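Alinden Manipulation Project – Progress Report to Finel
February
From the Alinden simulation group, Benítez building

Main item first as it affects the schedule. We had a stop failure in the simulated tabletop work. Five runs out of 202 where the arm should have halted on contact and kept pushing down. All in sim, nothing on hardware, no damage and no one near anything. But the same stop logic is meant to go on the real arm in the next phase so we are treating it as a safety matter and have put the hardware phase on hold until it's closed.

The plan you approved had 200 runs in this block. We did two over, both repeats after a logging crash. The extra two are in the totals below and neither was a fault run.

What happened

The task is the kitchen table pick. Arm comes down over a target, checks clearance from the wrist view, descends slow, closes, lifts. If the contact reading goes over the limit on the way down it is supposed to stop dead and wait for an operator. In the five bad runs the contact reading went over the limit, the log shows it going over, and the stop was not issued. The controller carried on to the commanded depth. In the physics this shows up as the target getting squeezed into the board and then shot out sideways when the solver gives up. On a real bench it would be a crushed vegetable at best and a bent finger or worse if it was somebody's hand.

We found it late. The runs were marked "failed grasp" by the automatic scorer, same as any ordinary miss, and they sat in the pile with the ordinary misses until one of us pulled the force traces for something unrelated. That is a reporting gap and we own it. Scorer change is described further down. 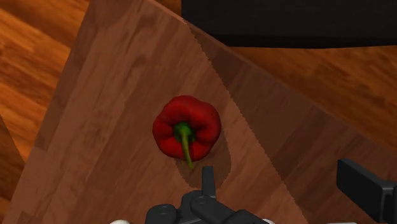 Cause number one is the clearance check. It works from a mask of the target, and the mask is supposed to keep the target and the fingers apart. The mask is built mostly from color and edges. That's fine with a plain round target on a plain background, less fine when there is something long sticking out of it. With the bell pepper the stem curves down over the lower lobes and finishes close to the tip of the left finger, and the shadow under it runs right down to the dark finger parts as well. Mask joined the lot together. Once stem, shadow and finger count as one blob, Puseo decides the gripper is already in contact with the target on purpose and moves to the "closing" state early.

The early state change is the part that matters. In "closing" the contact limit is raised, on purpose, otherwise you could never hold anything. So the arm is still descending but is being judged by the closing limit. The force goes up, goes past the descent limit, nothing trips. By the time it gets to the closing limit the arm has reached its depth anyway.

Cause number two is ours and is more embarassing. There was a second check, independent of the state, that should have caught it: vertical speed plus contact equals stop, whatever state you are in. It was switched off in the config used for this block. It had been turned off for a calibration session and the calibration config was copied as the starting point. No review of the copy. The run sheet has a box for "independent stop on" and the box was ticked on every run, evidently out of habit.

So two layers, one fooled and one absent. We would like to be clear that the first on its own would have given us an early state change and a clean stop. Annoying, harmless.

What we checked

Reran all five with the independent stop back on and the same seeds. All five halted. Reran them again with the stop on and the mask left as is, at 20 percent speed, to see how much margin there is. Halted, and with a good deal less travel after contact, as you'd expect.

Then went through the force traces for the whole block by eye, which took most of a week and is the main reason this report is thin on everything else. No further cases. We did find a handful of runs where the state changed early and the descent happened to be finished already, so no overtravel. These are listed in the annex as near misses. We think they should be counted that way and would rather over-report.
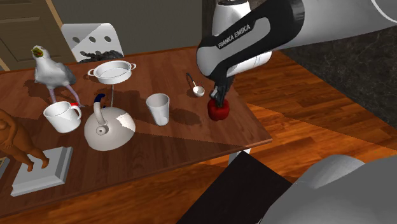 Sideways motion after overtravel was the other thing we wanted to look at. The retreat path is planned from the depth the arm thinks it is at, and after overtravel that number is wrong. Retreat goes up and then back toward the middle of the table. In this layout that takes it past the small ladle, lying just to the left of the gripper with its handle running off toward the back edge, and the tall gray cup is over that way too. Thin handles are poorly covered by the collision shapes (they get a fat box around them, or did) so a retreat starting too low can clip one and the log won't always say so. We have two traces with a small bump in the retreat which might be this. Might also be solver noise. Open item.

Proposed fix is simple enough, retreat should go straight up to a fixed safe height before any lateral move, regardless of what the planner thinks about depth. Costs time on each run. We think it's worth it and will apply it to hardware too.

What we changed so far

Independent stop can no longer be disabled from a run config. It takes a separate key and a flag shows on the operator screen the whole time it is off. Calibration configs now live in their own folder and the run launcher refuses them.

State change to "closing" now needs joint readings from the fingers as well as the mask. The mask alone can't do it. This would have blocked all five.

The scorer has a new outcome, "overtravel", triggered by depth and force together. Anything landing there stops the batch. It does not just get logged. Tested with injected faults and it stops the batch every time, including once when we did not want it to.

Run sheet box replaced by a value read out from the controller. Operator copies the value. Harder to tick by reflex.

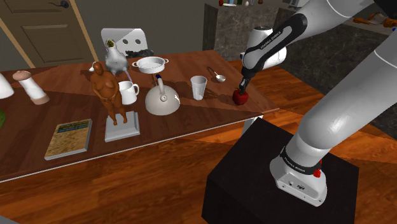

Collision shapes for thin items are being redone. Handles get proper shapes now in place of the box. Slower to simulate – we lose some throughput and haven't measured how much yet. Will have a number for you next report.

Not done yet

Mask itself. We have taken it out of the safety path but it is still bad at stems and bad at hard shadow edges, and it still feeds the grasp choice. Puseo's shadow rendering gives stair-stepped borders at the current setting and the edge detector likes those borders very much. Turning the quality up helps. Turning it up also doubles up on the render cost so we want to try a soft-edge filter first. Anyone using this mask on another Finel grant should be warned, please pass it on if you know of one.

Hardware stop test. Cannot say the fix is proven until the real stop is measured with a force gauge under the fingers. Gauge is on order. Until then the arm in Benítez stays locked out, the key is with the building safety desk and not with us.

Write-up of the near misses. In draft. Annex has the traces but the commentary is only half there, sorry.

Effect on schedule and money

The hardware phase was due to start this month. It won't. We expect to slip it until the gauge test is done and signed off, and we are not going to give a date we would have to take back. Sim work continues in the meantime under the new config, with the retreat change in from the next batch onward.

No extra money asked for at this stage. The week on the traces came out of analysis time for the grasp comparison, so the comparison is behind. If the gauge test turns up something we would need to talk.

What we need from Finel

A decision on whether the block counts as complete. All planned runs were executed but the config was wrong throughout, with the independent stop off in every one. Our own view is the grasp data are usable and the safety data are not. We would repeat the safety part only. If you want the full block repeated please say so before we start the next one, its a lot easier to do it in one go.

Also whether you want the near misses reported under the incident form or just in the annex. The form asks for "equipment involved" and does not have anything that fits simulation. We put the arm model down and left the rest blank.

Annex with traces and the config diff sent separately.

Recent from Alinden
Puseo setup notes, revised
Contact limits by state: descent, closing, lift
Lockout procedure for the Benítez arm
Previous progress report to Finel
Run sheet template (new version)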